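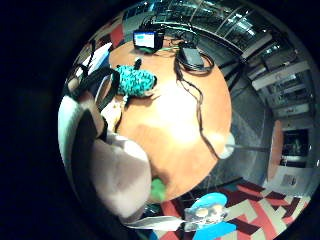 Item 12: round table, monitor and cabling, glare on the top from overhead lighting.

**Workstation check, Terness, ground floor**
Sheet 2607. Inspector: G. Ehlers. Date: 2020-07-06

- [x] Table stable under hand load. No rocking.
- [x] Tabletop edge free of splinters. Finish intact.
- [ ] Cords clear of the working surface. *Thin dark cord runs over the top on the right side. Reroute and clip.*
- [ ] Excess cable stowed. *Black cables coiled beside the dark gray box next to the monitor. Move below table height.*
- [x] Monitor stands level, stand tight.
- [ ] Glare acceptable. *Broad bright patch right of center. Shade or dim the fixture.*
- [ ] Surface clear of unrelated items. *Teal-and-black soft item at upper left; cream-colored item near the left rim. Remove both.*
- [x] Walkway to racks, 100 cm minimum.
- [x] Plug and outlet undamaged.

Comments: cord routing was also open in April. L. Kouris to order clips from Larkis. Recheck in 30 days; table stays in use until then.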